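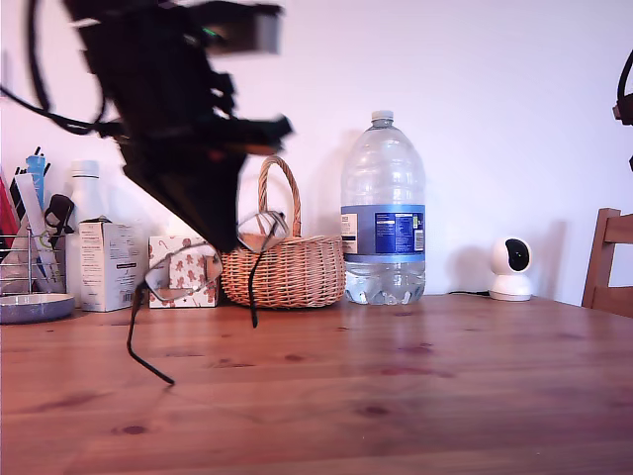
Re: grip speed cap near fragile items

I'd keep the cap at 400 for now, for anything in the fragile class. The draft reads fine up to section 3, then it gets loose — "handle with care" is not a rule, it's a wish. Eyeglasses are the good case to write against. Thin frames, both temple arms hanging open, the lenses right in front of the basket and the gift box. So clearance has to be measured from the lowest point of the object, not from the fingertips. Can we put that in as a "must"?

Also the cable. The loop off the side of the gripper needs its own line in the checklist, Tiden has one we could borrow the wording from.

On 16 January 2022 the Horkano list wrote:
> Draft 126 is up. Changes: speed cap now by object
> class, new text on clearence, logging unchanged.
> Cleltatach want the cap at 513 for everything, one
> number, easier to audit. Comments please before we
> freeze it.

One number is easier to audit, sure. But then eyeglasses and a water bottle get the same rule and I can't sign that. Two classes, two numbers, 400 and 513. Sýkora already log it that way.

Not touching logging. Will send teh marked-up section 3 tonight — table of classes still missing, someone else has the source file I think?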